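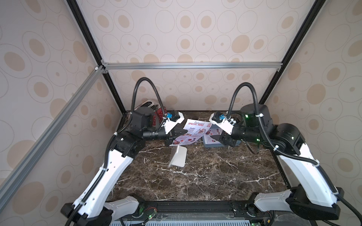 Visita à unidade da Kuroda: relatório

A convite da Kuroda, a nossa redação visitou, numa sexta-feira de outubro, o armazém onde a loja online prepara as encomendas de vestuário. A visita foi conduzida por Solange Araújo, responsável pela coleção de outono.
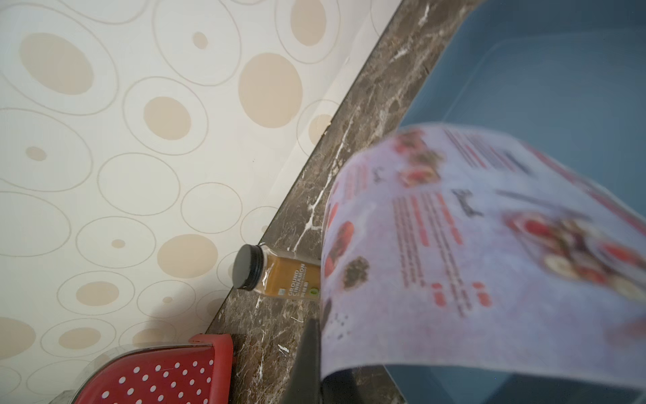
A nova linha de vestidos Graton compreende cinco modelos em algodão e viscose, todos com forro. As estampas seguem uma orientação retrô: bolinhas brancas sobre vermelho, como as do cesto de plástico da fotografia, e ovais em bege sobre fundo creme, próximos do padrão da parede. A modelista Tiziana Lombardi apresentou ainda duas saias – ambas com cintura alta e bolsos laterais. 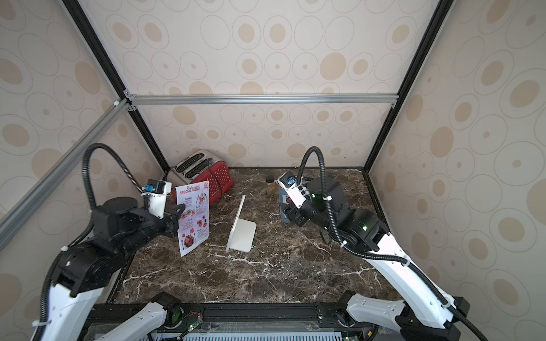

As saias serão vendidas do 36 ao 46, e as trocas de tamanho não terão custo no primeiro pedido. O armazém expede 2.000 peças por semana, com conferência manual das costuras antes da embalagem. A visita terminou às 16h, na sala de provas.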